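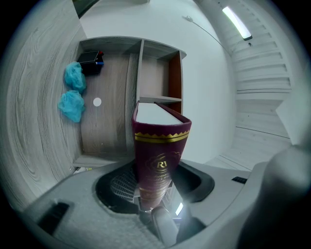

A reader in Tivstead wrote in to say that her mum's old tablets have been sitting in the bathroom cabinet since the winter before last, that she is too scared to bin them and too scared to keep them, and could we please do a page on the whole business. Yes! Happily. I love a medicine clear-out. It's one of those jobs that takes a cup of tea's worth of time and makes the whole house feel safer.

Start by bringing everything to the kitchen table

And I mean everything. The bathroom cabinet, the bedside drawers, the glovebox, the toiletries bag from your last trip, the bottom of the nappy bag if you have little ones. Painkillers from an old knee operation love to hide in suitcases. Put down a light-coloured tea towel first so you can spot any stray tablets, and keep kids and pets out of the room until you've finished.

Sort by date, then by person

Anything past its expiry goes in the return bag straight away. So does anything without a label, anything that has changed colour, and anything prescribed for somebody who no longer takes it. Eye drops need a closer look, as many have to be thrown out a few weeks after opening no matter what's printed on the carton. Write the opening date on the bottle with a fine marker and you'll never have to guess again.

Leftover strong painkillers and sleeping tablets deserve special attention. Please don't hang on to them "just in case", and please don't pass them to a neighbour with a crook back, however kind it feels. The dose was worked out for one person.

Where the bag goes

To the chemist! In Australia you can hand unwanted medicines over the counter at your local pharmacy and they'll be disposed of properly, no charge and no need to have bought them there. Leave tablets in their blister strips, tighten the lids on liquids, and black out your name and address on the labels if you like. Don't flush them or tip them down the sink. Needles and sharps are a separate matter and need a proper sharps container, so ring your pharmacy or council and ask where those go.

Storing what's left

The bathroom is the worst room in the house for this — all that steam. So is the shelf over the kettle. A high cupboard in the hallway or the top of a linen press is much better, cool and dry and out of reach. I bought a small lockable steel box from Malinowski Hardware in Sallent, screwed it to the back of the cupboard, and I'm still delighted with it. Combination locks suit us better than keys (our keys go for walks).

A few more that work well here:

Child-resistant caps slow children down, but they won't stop a determined one. Lock up as well.

Keep every medicine in its own packaging with the leaflet tucked in. Tipping two kinds into one bottle saves space and causes dreadful mix-ups.

If you use a weekly pill organiser, fill it in good light with no telly on, and put it back in the locked box afterwards.

Visitors' handbags go up on a hook, well above toddler height. Grandparents often carry tablets without thinking of them as a hazard.

For liquid medicines, use the measure that came with the bottle. Kitchen teaspoons vary wildly. For cleaning a sticky measure, warm soapy water in a 200 mL jar with the lid on and a good shake does a lovely job.

Stick a list inside the cupboard door with each person's current medicines, the strength and the time they're taken. It's brilliant to have if you ever need to ring for help.

If someone does swallow the wrong thing, call the Poisons Information Centre on 13 11 26, any hour, or 000 if they've collapsed or are having trouble breathing. Put both numbers on the fridge while you're thinking of it.

We do ours every October, when the smoke alarms get their test.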